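The Block Corner, June

Confession: I have spent most of this month thinking about shape blocks. You know the ones, the chunky little prisms that come with a sorting box, where the lid has the holes and the whole family knows which piece always gets stuck. A few of you wrote in after the last issue asking what I'd do with a set once the box has cracked or the lid has gone missing, and I got so carried away with my answers that the item on train track will have to wait until next time. Sorry, track people!

So, first of all, keep the blocks. A shape sorter without its box is still a lovely set of blocks, and I'd argue a better one, as there's no right hole to find and a child can just get on with it. Stars are terrible for stacking (lovely to hold, though), hexagons are wonderful, and the flowery, heart-ish ones fall somewhere in between depending on how stubborn you are.

What changed everything for me was putting them on a board. I used to tip the lot out on the rug and then spend bedtime fishing under the couch. Now they live on a plain wooden board, pale and smooth, with nothing printed on it. Mine came from the Bevatgate flea market and cost me 2 dollars, and I suspect it spent its earlier life under somebody's bread. I gave it a light sanding and a wipe of oil and left it alone for a couple of days. 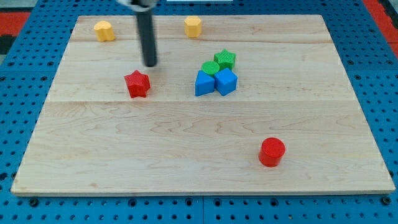 The other thing I love about a board is how the colors come up against it. Red and yellow on pale wood look so cheerful first thing in the morning, before I've had coffee, and I find the little ones slow down and look a bit longer than they do when everything is jumbled on a patterned rug. Try putting out just a few blocks with plenty of space between them. Then walk away! I'm bad at that part. I hover, I suggest towers, I get told to go sit down.

Games we've been playing at our house: swap two blocks while the other person's eyes are shut and see if they spot it. Feel a block behind your back and name it (the star is a gift, so save it for whoever is losing). Press them into play dough, ribbed sides and all, and match the print to the block. We also tried tracing around them with a fat pencil, which went well until the pencil moved on to the board. It sanded out.

On cleaning, since somebody always asks — a damp cloth and a drop of dish soap, with an old toothbrush for any textured faces where the banana collects. Dry them on a towel before they go back on the wood.

Now for the shop talk. The swap shelf at Fillura is open again on Tuesday afternoons, and the last time I went there was a whole tub of odd blocks with no boxes, 40 cents apiece. Bring a bag. If you have spare lids with no blocks, bring those too, because I have a hunch there are some reunions waiting to happen.

Next time, train track. I mean it. Send me your questions about the pieces that never quite connect.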